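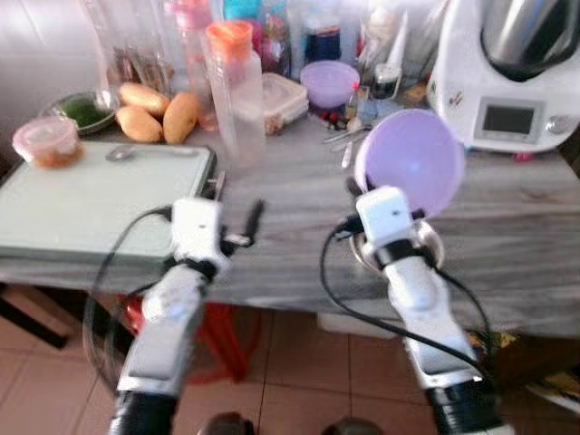
Haslinger K2 Countertop Sealer: Review

4 min read

Search reviews Type a keyword Go

The K2 is a water-based penetrating sealer for butcher block and other raw wood worktops. Haslinger sells it in a one-quart can with a foam applicator and a gray abrasive pad. I used it on a maple top that had been kept up with mineral oil for years.

Surface prep takes longer than the sealing. The instructions call for a degreaser wash, a 120-grit pass and 30 hours of drying. Residual oil is the main cause of poor adhesion, and one corner near my stove needed a second wash before water stopped beading on it.

The first coat soaked in within 13 minutes. The second stayed tacky for most of an afternoon at 61 percent humidity. Two coats used a little over half the can. The foam applicator shed along one edge, so I finished with a brush.

After 28 days I left coffee, beet juice and vinegar on the surface overnight. Coffee and vinegar wiped off clean. Beet juice left a faint pink ring that faded after a wash with dish soap. A hot saucepan marked the finish, as the label warns.

Compared with the Lirnach hard-wax oil I tested in November, the K2 has less sheen and is easier to patch, but it scratches sooner. The can lid does not reseal well. Decant the remainder into a jar.

Rating: 3.5 out of 5

Reviewed by Heidrun Schwaiger

Contact | © Sirkstead Workshop Reviews | Back to top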